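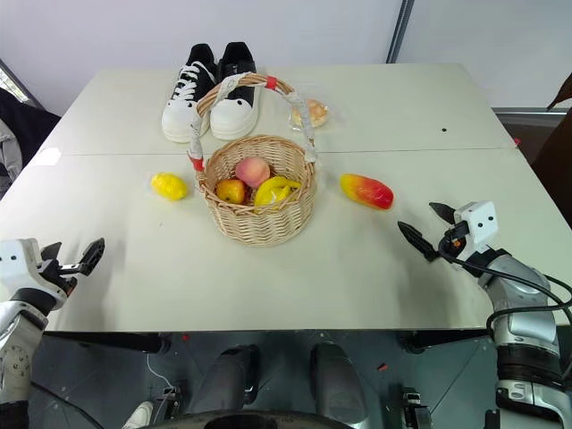
Rekha Panicker wrote in to ask if she really has to wash her canvas sneakers by hand, when the washing machine is sitting right there and she has 20 other things to do on a Monday. Fair question! You can put them in the machine, and I did for years. I also peeled the sole off two pairs that way, so these days I stand at the sink with an old toothbrush and a podcast.

What you need: a toothbrush, a bowl, dish soap, baking soda, a couple of old towels and some plain white paper. Skip newspaper for stuffing (I have the gray smudges to prove it).

Start dry. Pull the laces out, take the insoles out if they come out, and bang the shoes together outside. If there's mud, let it dry all the way first. Wet mud on canvas just spreads, and then you're scrubbing twice as much shoe.

Drop the laces in a bowl of warm water with a squirt of dish soap and forget about them for 20 minutes. White laces that have gone a sad gray may need a second bowl. If they're still gray after that, buy new laces, life is short.

Now the rubber. Mix baking soda with a little water until it's like toothpaste and scrub the soles and toe caps in small circles. I do the rubber before the fabric so that any gunk I splash upward gets cleaned in the next step. Black scuffs that won't budge usually come off with a plain pencil eraser.

For the canvas, use cool water and only a drop or two of soap. Go easy on black fabric! Too much soap dries into a chalky white bloom, and you'll be rinsing it until bedtime. If you already have the bloom, wipe it down with one part white vinegar to four parts water and let it dry again.

Blot with a towel, stuff the shoes with paper, and stand them somewhere airy and out of the sun. Change the paper after a few hours. Mine take a full day, longer in March when the house is damp. Please don't put them on the radiator, that's how glue lets go.

Lace them back up once the tongues feel dry right down at the bottom. Stick a finger in and check, it's always the last bit to dry.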